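Week 3 – Gathering demonstrations
Course notes, Leanne Horrocks

Last week we looked at how a policy is trained from recorded examples. This week is about where the examples come from, and what to do so that they are worth training on. Read these notes before your first session in the Ollside lab.

What counts as an episode

An episode is one attempt at one task, recorded from start to finish. It holds the wrist camera video, the joint positions, the gripper opening and the written instruction. If any of these is missing, the episode can't be used. Check the first one you record before you go on to the others.

Each pair will record 200 episodes over the term. Plan on 39 in the first session, which leaves time for set-up and for the operator to practise. Practice runs are not saved.

Choosing the task

Start with the kitchen drawer. It is a good first task as the objects are familiar and the motion is short, but it is harder than it looks. Handles lie close together, the tray has dividers the fingers can catch on, and the drawer front limits how low the wrist can come in from that side.
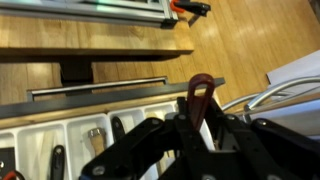
From the wrist, the gripper takes up a large part of the view. Anything directly under the fingers may be hidden at the moment it matters most, and the model has to learn from what it saw on the way in. Make your approach steady enough that the target handle stays visible for as long as possible. If you come in fast and correct at the end, the recording holds very little that explains the correction.

Varying the examples

A common mistake is to record the same motion over and over. The model then learns a path through space and ignores the camera. Change these things between episodes:

Which utensil is the target
Which compartment it lies in, and which way the handle points
How far the drawer is open
Where the arm starts
The lighting, if you can

Change one or two at a time and note them in the log. Don't change the instruction wording in the middle of a block. We will deal with wording in Week 5.

Failed attempts

Keep them, and label them as failed. A dropped spoon followed by a clean second grasp is useful, as it shows recovery. A run where the operator stopped to talk is not – delete it. When the two of you disagree on a label, mark it unsure and bring it to the tutorial.

Software

Recording is done in Tonik. Save to the Macedo drive, in your pair's folder, and not to the desktop of the lab machine. Files left on the desktop are wiped overnight.

Before next week

Watch 10 of your own episodes at normal speed, without the log beside you. For each one, write down the instruction you think was given, then compare. Bring your results on paper. Reading for next week is the March handout on action labels.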